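작업노트 / 그리퍼 비교 (빈 피킹)
2024년 4월 27일

오늘 할 것: Udus 링크형 그리퍼랑 Brorkbridge 흡착컵 비교 마무리. 2월에 하다 만 표가 있는데 조건이 뒤죽박죽이라 그냥 처음부터 다시 잡기로. 2월 데이터는 폴더에 old 붙여서 남겨둠. 지우지 말 것.

컨트롤러 펌웨어는 안 건드림. 팔 속도는 100%로 돌리면 빈 안에서 너무 무서우니까 접근 구간만 29%로 낮춤. 빈 밖 이동은 70%. 지난번에 이거 안 적어놔서 나중에 사이클 타임 비교가 안 됐음. 이번엔 전 조건 동일.

시작 전 체크
- TCP 다시 잡음. Udus 쪽이 Z로 좀 틀어져 있었음. 핀 찍어서 재확인, 이제 괜찮음
- 무게/무게중심 값 그리퍼마다 따로 저장. 툴 이름 udus_link, brork_cup. 바꿔 끼우고 툴 선택 안 바꾸면 보호정지 뜸 (오전에 또 당함)
- 호스 묶음 여유 확인. 손목 끝까지 돌려보고 당기는 데 없는지 볼 것
- 캘리브레이션 보드로 카메라 외부 파라미터 재측정. 재투영 오차 통과 수준
- 빈 고정 클램프 다시 조임

1차: 흡착컵
벨로우즈 작은 거부터. 평평한 면은 말할 것도 없이 잘 됨. 상자류, 납작한 뚜껑, 카드 다 한번에 붙음. 문제는 곡면이랑 얇은 물건. 컵 옆구리는 곡률이 커서 립이 뜬다. 진공 센서값이 올라가다 말고 주저앉음. 큰 벨로우즈로 바꾸니까 컵 옆면은 붙는데 이번엔 빈 벽 근처에서 립이 벽을 먼저 긁음. 둘 다 만족하는 사이즈가 없는 듯.

스쿱처럼 오목하고 손잡이 긴 건 더 애매. 안쪽 바닥 가운데를 정확히 찍으면 되는데 비전이 중심을 손잡이 쪽으로 잡아버린다. 반투명이라 깊이값도 구멍이 숭숭. 깊이맵에서 그 부분이 빈 바닥으로 나옴. 그래서 컵이 바닥까지 내려가서 쿵. 힘 제한 걸어놔서 다행이지 아니면 벨로우즈 하나 날릴 뻔했음.

이젝터 소음도 생각보다 큼. 하루 종일 옆에 있으면 머리 아픔. 소음기 달린 거 Jirkeo에 견적 요청할 것.

2차: Udus 링크형
교체하는 데 시간 꽤 잡아먹음. 튜브 꽂는 순서 헷갈려서 열림/닫힘이 반대로 됨. 다음엔 튜브에 색테이프 감아두자 (매번 이 말 하고 안 함)

물건은 Trình 평가용 세트에서 까다로운 애들로만 골라 담음. 한 번 담으면 다 비울 때까지 손 안 대는 규칙. 8세트 돌림.

느낌부터 적으면 곡면은 확실히 이쪽. 손가락이 감싸니까 중심이 좀 틀려도 알아서 안쪽으로 끌고 들어옴. 컵은 누워 있어도 되고 서 있어도 되고. 단 입구가 그리퍼 쪽을 보고 누워 있으면 손가락 하나가 컵 속으로 들어가는 경우 있음. 그래도 들리긴 들리는데 놓을 때 안 빠진다. 두 번 세 번 털어야 됨. 이걸 성공으로 셀지 말지 기준을 못 정함. 일단 '부분성공' 칸 새로 만들어서 거기 넣음.
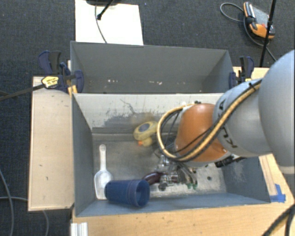 그럼 빈 벽에 붙은 물건은 어느 그리퍼로 잡는 게 나은가?
윗면이 평평하면 작은 벨로우즈, 나머지는 링크형으로 가되 손가락 벌어지는 방향을 벽이랑 나란하게 돌려서 들어간다. 벽 쪽으로 벌리면 바깥 손가락이 벽을 타고 올라가면서 힘 센서가 먼저 걸린다. 구석은 둘 다 안 좋아서 한번 밀어낸 다음 잡는 동작을 따로 넣어야 함.

이어서 세부 메모.

컵: 누운 상태 기준 접근각을 수직에서 조금 기울이는 게 결과 좋음. 수직으로 내려오면 손가락 끝이 컵 위에서 미끄러지면서 컵이 굴러감. 굴러가면 비전 다시 찍어야 되고 그만큼 사이클 늘어남. 기울이면 손목이 빈 벽이랑 가까워져서 또 충돌 여유가 문제. 경로 생성할 때 손목 쪽 충돌 모델이 실제보다 작게 들어가 있는 걸 오늘 발견. 호스가 모델에 아예 없음!! 호스 루프까지 포함해서 캡슐로 하나 크게 씌워야 됨. 임시로 손목 캡슐 반경만 키워놨는데 그러니까 구석 자세가 거의 다 불가 판정 나옴. 절충 필요.

스쿱: 손잡이를 잡게 하는 게 답. 오목한 쪽은 손가락이 헛돈다. 손잡이가 가늘어서 닫힘 위치를 끝까지 보내야 하는데 기본 세팅은 중간에서 멈춤 → 파라미터 변경. 이러니까 부드러운 장난감은 너무 눌리나 싶어서 힘을 낮췄더니 이번엔 컵이 미끄러짐. 물체별 힘 테이블 만들 수밖에 없나. 안 만들고 싶은데.

오리: 의외로 골치. 머리랑 몸통이 크기가 달라서 비전이 두 덩어리로 나눠버릴 때가 있음. 머리를 물건 하나로 보고 머리만 집으러 감. 들리면 다행인데 몸통이 무거운 쪽이라 들고 가다 빙글 돌아감. 뒤집혀 있으면 마스크가 더 깨짐. 바닥면 색이 몸이랑 달라서 그런 것 같은데 확실치 않음. 학습 데이터에 뒤집힌 자세가 별로 없는지 확인해볼 것.

광택 있는 물건: 반사 때문에 점군이 찢어짐. 흡착이든 링크형이든 똑같이 문제니까 그리퍼 비교랑은 별개로 봐야 됨. 조명 각도 바꾸니까 좀 나아졌는데 이번엔 빈 바닥이 번쩍거림. 바닥이 금속이라... 무광 시트 깔면 어떨까. 흡착 쪽은 시트째로 들어올릴 위험 있음. 일단 보류.

서로 걸쳐 있는 물건들: 하나 집으면 옆에 게 따라 올라오는 일. 링크형에서 훨씬 잦다. 손가락이 옆 물건 밑으로 파고드니까. 흡착은 위에서만 붙으니 이런 면에선 깔끔함. 이건 보고서에 꼭 쓸 것. 다들 성공률만 보는데 더블픽도 따로 세야 함.

사이클 타임
잡는 순간만 보면 흡착이 빠름. 근데 재시도까지 넣으면 뒤집힘. 흡착은 실패하면 진공 빠지는 거 기다리고 다시 올라가서 다시 찍고… 링크형은 닫힘 폭으로 바로 빈손인지 알 수 있어서 판단이 빠름. 다만 얇은 거 잡았을 때랑 빈손일 때 폭 차이가 거의 없어서 오판 나옴. 손잡이 잡아놓고 빈손이라고 도로 놓아버린 적도 있음. 문턱값 다시 잡을 것.

로그 보니까 재시도 중 상당수가 비전 재촬영 시간임. 카메라 노출 길게 잡아둔 탓도 있음. 노출 줄이면 반투명 물체 깊이가 더 깨질 텐데. 두 장 찍어서 합치는 거 해볼까. 시간은 더 걸리고. 흠.

사고 하나
오후에 빈 안에서 보호정지. 펜던트 보니 손목축 힘 초과. 원인은 호스가 아니라 툴 선택이었음 (또!). brork_cup으로 되어 있는데 udus_link 끼워놓고 돌림. 무게 차이 때문에 가속할 때마다 값이 튀었던 모양. 그 세트 데이터는 버리고 다시 돌렸다. 시작 스크립트에 툴 확인 팝업 넣자. 이건 진짜로 내일 첫번째로 할 것.

지금까지 생각 정리
- 이 물건 구성이면 기본은 Udus 링크형
- 납작한 거 비중이 높아지면 얘기 달라짐. 고객 쪽 물건 목록 다시 받아야 함. 지금 목록은 2월 거라 낡음
- 두 개를 한 툴에 합친 복합형은 손목이 더 뚱뚱해져서 이 빈 깊이에선 무리일 듯. 그래도 Jirkeo 카탈로그에 짧은 거 있는지 찾아보기
- 카메라 위치 바꾸는 실험은 그리퍼 결론 나고 나서. 섞지 말자 제발

해야 할 것
- 툴 확인 팝업
- 호스 포함 충돌 모델 (캡슐 둘로 나누면 구석 자세 살릴 수 있을지?)
- 부분성공 기준 정하기. 회의 때 안건으로
- 더블픽 카운트 스크립트. 지금은 영상 돌려보면서 손으로 표시하는데 눈 빠짐
- 빈손 판정 문턱값
- 손가락 끝 패드 여분 주문. 마모 생각보다 빠름. 끝부분만 닳는 거 보니 바닥에 닿고 있는 듯하다, 하강 높이도 같이 확인
- 튜브에 색테이프
- 뒤집힌 자세 데이터 촬영. 오리, 컵 위주로

결과 파일은 공유폴더 gripper_cmp 밑에. 엑셀 시트 두번째 탭은 아직 수식 깨져 있으니 보지 말것. 첫번째 탭만 유효. 흡착 큰 벨로우즈는 세트를 다 못 채워서 표에 빗금 쳐놨음.

끄기 전에 에어 밸브 잠궜고 팔은 홈 위치. 그리퍼는 Udus 끼운 상태 그대로 둠. 다음 사람이 쓸 거면 툴 선택 확인하고 쓰세요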